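Hekitz Rear Brake Pad Set for Skulau Estate and Hatchback
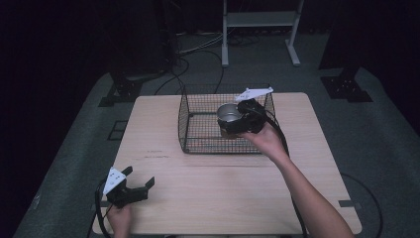
Small metal cup held over a black wire mesh basket.

You need rear pads for your Skulau and you do not want to pay the dealer price. We sell four brands for this car and the one we send out the most is Hekitz. They stop well from cold, they make little dust, and in my opinion they are more quiet than the pads which the car had from the factory.

The set fits all Skulau models with the solid rear disc. If your car has the ventilated disc, please do not order this one, the backing plate is wider and will not go in the carrier. To be sure, look at the code on the door pillar sticker. When the code ends with R3 you have the solid disc. You can also send us your registration number in the order notes and we check it before we pack.

In the box
Four pads, two of them with wear indicator
Anti-rattle clips, full set
Two caliper bolts with thread lock already on
One sachet of ceramic grease

Fitting
The rear pistons on this car must be turned when you push them back. A normal clamp will damage them. We rent out the Jacobs wind-back tool for 3 pounds a day from our shop in Fatdale, or you can buy your own from the Tools page. If your car has the electric handbrake, put it in service mode first – the handbook explains this under "Rear brakes".

Clean the carrier with a wire brush before the new clips go in. The grease goes only on the ears of the pads and on the back, never on the friction side. Pump the pedal until it is hard before you move the car, and look at the fluid level again after this.

For the first 10 stops use the brake gently from town speed and leave some time between them. Hard braking on new pads can make them shiny, and then they squeal.

Discs
If your discs have a deep lip, it is better to change them together with the pads. We have the matching Hekitz discs in stock, sold in pairs.

Price and delivery
Pad set: £86, VAT included
Delivery in the UK: free
Collection from Fatdale: ready the same day if you order before 10 in the morning

Unused pads can come back to us in the closed box. Once the grease sachet is opened we cannot take the set back.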